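Ticket 1355: Room booking confirmations sent twice to some recipients
Service: Grurkinow shared calendar
Raised by: Jocelyn Caron, Bredel building
Assigned to: Hajar Benmoussa, Messaging and Calendars
Priority: 3
Status: Resolved, under observation

Summary of the fault
Staff booking a meeting room through the shared calendar received two confirmation messages for a single booking. The second message carried a start time one hour later than the first. The room panel and the calendar entry itself showed the correct time. External guests were also sent both messages, and in several cases arrived at the later time.

Initial checks
The requester was asked to forward both messages with their full headers. These showed that the first message had been sent by the calendar service and the second by the old booking mailbox, which was due to be closed when the Zanov building moved to the new system in September.

The mailbox was found to be still open. A forwarding rule passed each new booking to it, and its automatic reply then produced the second confirmation. The mailbox had been set to a fixed time zone and did not follow the clock change, hence the difference of one hour.

Action taken
The forwarding rule was switched off on Tuesday at 10.40. A test booking was made for the small meeting room in Bredel and one confirmation was received, with the correct time. A second test, made from a guest address, still produced two messages.

Further checks showed that guest bookings used a separate rule, held under the Nwankwo site settings. That rule was removed at 14.15 and the guest test was repeated. One message was received.

The outgoing mail log was then searched for the period of the fault. It listed 664 duplicate messages relating to 290 bookings, the higher figure being due to bookings with more than one guest. Organisers of bookings that had not yet taken place were sent a short notice asking them to confirm the start time with their guests.

Note from requester
J. Caron reported that new bookings were correct, but that a recurring booking made before the change had again produced two messages. The ticket was reopened.

Reply from Messaging and Calendars
Recurring bookings keep a copy of the rules in force when they were first made. Organisers should open the series, choose 'Edit all', and save it without making changes. This renews the rules and does not send a new invitation - guests need take no action. Where the organiser has left, the service desk can save the series on request.

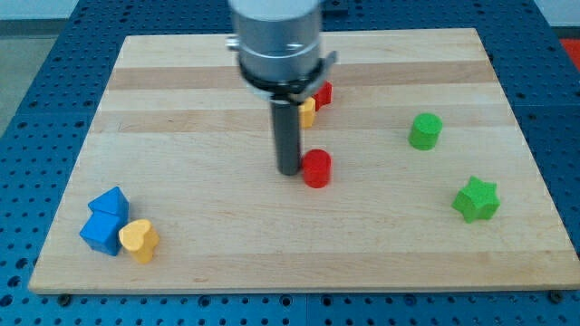

Page last changed: Tuesday, 16.05, by H. Benmoussa

Remaining work
The old mailbox will stay open for reading only, as it holds correspondence needed by the Zanov reception desk. Its automatic reply has been deleted. Messages sent to it directly will no longer be answered, and the address has been taken off the room booking help page.

Anyone who receives a duplicate confirmation after saving a series again should forward both messages to the service desk as attachments, quoting ticket 1355.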